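Talks > Early Years Evenings > Speaker notes

Print this page | E-mail this page

Letters at the table: speaker notes, 6/21/25

Start fast. Ask who has a bag of foam letters at home, then ask who knows where the A went (hands up, let them laugh!). Say that 20 minutes is plenty for tonight and that I'll stop for questions after the bowl game.

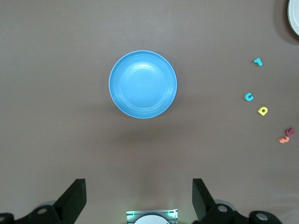

My favorite game needs a bowl and a few letters, and I have played it more times than I can count. Kids grab a letter, name it, drop it in, and they love the drop! Go small. A teal C, a yellow D and a maroon A beside a light-blue bowl will keep a 4-year-old busy, and the C and D are great for talking about curves and the hole in the middle. Pause, let people try it with their neighbor.

Then the February story from the Florum playgroup, the one with the soup. Keep it short. Hand out the sheets, about 28 printed.

Related items
Sorting games for rainy days
Songs for cleanup time
Florum playgroup: spring notes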